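Handheld gripper comes together at the Tanda workshop

Feb 4, 2020

Great news from the Tanda shared workshop! Tiburcio Palacios has his handheld gripper, the Clukine, up and running after 256 hours of evening work. He wears a small sensor on a strap at the wrist and shows the jobs himself – spray bottles, boxes, whatever is on the bench – so an arm can learn them later. The parts bill came to just over $70, and we love that.
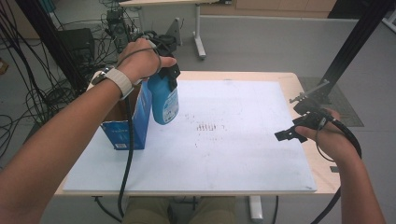 What comes next

Palacios has saved 193 tabletop runs so far and wants 700 before he starts on the arm. The coiled cable still gets in the way of his forearm, so a lighter one is on order from Leltum. He'll be at the bench most evenings and is happy to let members try a few runs – go say hi! Drawings for the jaws are in the shared folder.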